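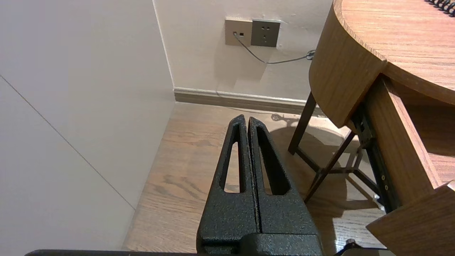

Gripper over the floorboards, drawer open on the right.

September, late, 9 pm and still buzzing

Back from the open day at Dunmore and I can't go to bed until I get this down. What a good afternoon! I nearly didn't go (the drive, the rain, the pile of marking), and I would have kicked myself.

The group calls itself Zunent, and they've set up in an old house out at Dunmore, rooms left pretty much as rooms. I'd been picturing a cage and yellow tape. Instead you walk down a hallway with your shoes in your hand and there's the arm, working in a study. Wood floor, a desk with a lovely rounded front, a notebook on top. Ordinary stuff, and I liked it enormously for that.

Anežka Jireš ran the demonstration. She's very quick and dry and she talks to the arm under her breath when it's thinking. The job was the desk drawer: find it, open it, put something in, close it again. I know how that sounds written down. I open 200 drawers a week without noticing. But watching a machine go at it, slowing right down near the front edge, I was holding my breath along with everybody else.

First go, it missed the edge and closed on air. Second go, it had it, and out came the drawer, smooth as anything, and a little kid behind me yelled "IT DID IT" and we all clapped. Anežka told him he could have a job.

What I hadn't understood before is how much the view from the wrist matters. They had it up on a screen the whole time and I kept drifting over to look at that instead of the arm itself. You see the two fingers sticking up in front of you, black and speckly, a long slot cut in each one, and past them whatever the arm is facing. Wall, outlet, a grey cable drooping along behind the desk. After ten minutes I'd started to think of the fingers as mine. Strange feeling, and a great one. I asked about the slots and Anežka said they'd tried solid fingers and liked these better, partly for weight, and then somebody asked about batteries and I lost her.

Ekaette Briggs was there too! Haven't seen her since the Hondutus course. She's at Zemska now, doing the software side, and she explained the planning part to me twice over tea, using a biscuit as the drawer and 2 teaspoons as the fingers. I got most of it the second time. The gist is that the arm keeps checking its guess against what it sees and fixes the guess as it goes, so a bad start doesn't have to mean a bad finish. I'm going to use the teaspoons in class.

They let a few of us drive it by hand at the end. I was hopeless. I went left when I meant right, came at the drawer far too high, and my shoulders were up around my ears. Loved every second. Ekaette had one turn and did it perfectly, the show-off.

Must ask Anežka whether they'd take a school group, the grade nines would go wild for it. She wrote her email on the back of my parking stub, so don't throw out the parking stub. It's in the green coat.

Also need milk.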